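Stelach: counter tests at the Grelldale workshop

Stelach is the two-fingered gripper and control setup I have been building since May, partly in my garage and partly at the shared workshop in Grelldale. The page collects pictures from the build, newest at the top. Click through to the Lamptey pages for the older arm, which used suction and is now in pieces.

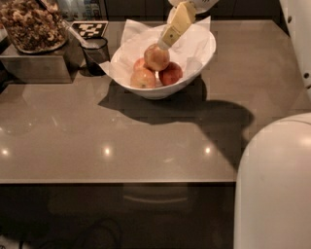 Most of the work since the last update has gone into picking up one thing from a group of similar things. A single object on a bare surface stopped being a useful test a while ago. With a pile, the fingers have to close on one item without dragging its neighbors along, and the planner has to choose which one to go for. At present it goes for the highest.

Four apples in a white bowl, with a paper napkin as the liner. The gripper is at the top apple, with the lower fingertip against its upper side.

The wavy rim is harder on the planner than a plain mixing bowl. My collision model treats the rim as a flat ring with 2 cm of clearance added. That is wasteful on the low parts of the edge, but it was quick to write and I have left it in.

The printed marker card is propped behind the black cup. It gives the software a fixed reference on the counter, and I redo the calibration whenever the card gets bumped.

Granola or mixed nuts in a clear container, up on the dark block. The scooping task will get its own page once the wrist code is finished. The arm can follow the path in simulation, but I have not settled on a tool angle.

The countertop is glossy and the ceiling lights reflect in it as bright round spots. I mask out the brightest pixels before looking for edges. Shadows are a separate problem. The arm throws a big one to the right of the bowl, and the first version of the segmentation code liked to call shadows objects. I fixed that by checking depth as well as color.

Build notes

The finger shells are version 2. Print time for the pair was 134 minutes on the workshop printer.

Control code is a branch of Karnalura, my older motion library. The grasp planner on that branch is 2051 lines and needs a cleanup before I post it.

Still to do: a softer fingertip pad, a better rim model, and shorter cable runs under the counter.

Last updated 13 Nov 2024

Back to Stelach index | Lamptey (old arm) | Karnalura notes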